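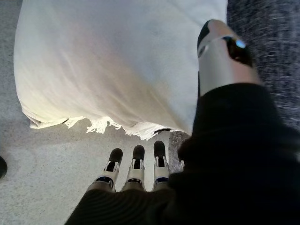
A white cloth with a tasseled fringe.

Throws, blankets and wash-day claims: your questions

Sibel Kahraman answers the questions that keep landing in the Paquette household inbox. Updated 26 April 2025.

Do I need a special detergent for cotton throws?
I doubt it. Read the back of the "delicate throw" bottle next to the back of a plain liquid for colors. The lists I compared were close to identical, and the fancy one cost more per load. If your regular detergent doesn't bother your shirts, try it on the throw.

The label says dry clean only. Is that real?
Sometimes. Wool, silk and anything with a glued backing, yes, listen to the label. On plain cotton I suspect the maker is covering itself. Still, it's your money. Test a corner in cool water first, and don't write to me if you skipped that part.

How do I keep a fringe from tangling?
You can't, completely. Tie the tassels in loose bundles with cotton string, or put the whole thing in a mesh bag. Comb them with your fingers while they're damp. I have seen "fringe combs" for sale and I can't tell them apart from a dog comb.

What about Vetidari whitening powder?
Three readers swear by it. I tried it on one old sheet in February and saw a small change, the kind you might get from a long soak in anything. Şükran Sönmez, who tests for us, saw no change at all. Make of that what you like.

Can I use chlorine bleach on white cotton?
Once in a while, diluted, following the bottle. It weakens the fibers and can turn some finishes yellow. Never mix it with vinegar or ammonia, whatever the video told you.

Does a 200-wash guarantee mean anything?
Ask who did the washing, at what temperature, and what counted as a failure. I wrote to Pukness with those questions and got back a coupon.

How often should a throw be washed?
Every 2 weeks is the advice you see everywhere, and I've never found where it came from. If it gets used daily or a pet sleeps on it, that may be fair. If it sits over the back of a chair, wash it when it looks or smells like it needs it.

Will the dryer ruin it?
High heat might shrink it. Use low, take it out slightly damp, and hang it over two lines so the weight is spread out.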